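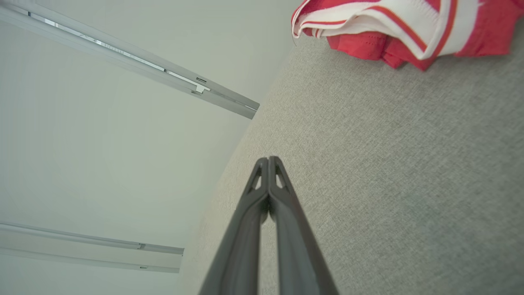 Gripper closed, cloth still up on the gray fabric. View from the wrist camera.

I lost most of a week to a fault on the arm, and I'm writing it down while I still remember the order things happened in. If you run a small arm with a wrist camera and a parallel gripper, you may hit the same thing.

The setup first. The arm is a secondhand six-axis unit on a rolling base. The software on it is Lobo, which is what I call my own pile of scripts. The job is simple to describe: find a piece of cloth on a piece of furniture, pick it up by a fold, carry it to a bin, let go. I have been working on it since August. By the start of this month it was getting through long runs without me touching anything, and I had stopped watching closely.

The fault showed up on a Friday night. The arm went down for a pick, closed, lifted, and reported that it was holding cloth. It was holding nothing. It carried nothing to the bin, opened, logged a success, and went back for the next one. The cloth was where it had started. It did this over and over for most of an hour, and every one of those runs is in the log as a clean pick.

False grasps happen, and there is a check for them. When the fingers close, the script compares the final finger position with the fully closed position. If there is a gap, something is between the fingers. If there is no gap, it should stop and try again. That check had worked through 1150 picks.

I did the usual things. Restarted it. Swapped the camera cable, which made no difference and which I knew would make no difference. Ran the gripper open and closed by hand from the console and watched the numbers. The reported position at full close should have been 2 or lower. I was getting values up near 30, with nothing in the fingers at all. As far as the check was concerned, there was always something in the grip.

So the position reading was wrong, or the fingers were not closing all the way. By eye the tips came together every time. I put a strip of paper between them and it held, though I could pull it out more easily than I remembered.

I wrote to Harish Arumugam, who has the same gripper on an arm at Hastthorpe and has had it in pieces more often than I have. His answer was one line: check the set screw on the motor coupling. He was right. The screw had backed out far enough that the coupling could slip a little on the shaft. Each time the fingers hit their stop, the motor kept pushing for a moment, the coupling slipped, and the encoder count moved away from where the fingers were. It is a small error per cycle. My script had a routine that re-zeroed the gripper at startup, but nothing re-zeroed it during a run, so over a long night the error added up.

That explained the false picks. It did not explain the thing that worried me more.

On the Sunday, before I had found the screw, I was standing next to the arm with my hand near the fingers, feeling for play. I had the gripper in manual mode. I sent an open command. The controller believed the fingers were somewhere they were not, decided the move was out of range, and ran its recovery, which is to close fully at whatever force is configured and look for the stop. It closed on the end of my finger. The force was set low for cloth and I got a red mark and nothing worse. If I had been using the setting I had for the Nedance parts last spring, it would have been a trip to get an X-ray.

That part is my fault. There is a stop button on the base and it was behind me. I had my hand in the gripper with the power on, on a machine I already knew was reporting a false position. I would have yelled at anyone else for doing it.

Changes so far:

The set screw is back in with thread locker, and there is a paint mark across the screw and the coupling so I can see if it moves.

The gripper now re-zeroes every 116 cycles. The number came from looking at how fast the drift built up and taking a safe fraction of it. It costs a few seconds each time.

The grasp check no longer trusts finger position alone. After the lift, it looks at the wrist camera for cloth between the tips, and it looks at motor current too. Two of the three have to agree or the pick doesn't count. The camera part is the weakest. The fingers are dark gray and the fabric behind them is light, so the outline is easy enough to find, but a thin fold edge-on is still a problem.

Recovery does not run by itself anymore. If the controller thinks it is out of range, it stops and waits for me to press a key.

The stop button is on a long cable and sits in front of me.

I also threw out the logs from that Friday, along with two earlier runs where the numbers now look suspicious. That hurt, because I had been using them to tune the approach height. The approach may get a little worse before it gets better.

Tralow sells a replacement coupling that clamps on the shaft and has no set screw. I ordered one on Wed 23 October. Until it gets here I'm doing short runs only, in the daytime, and I stay in the room.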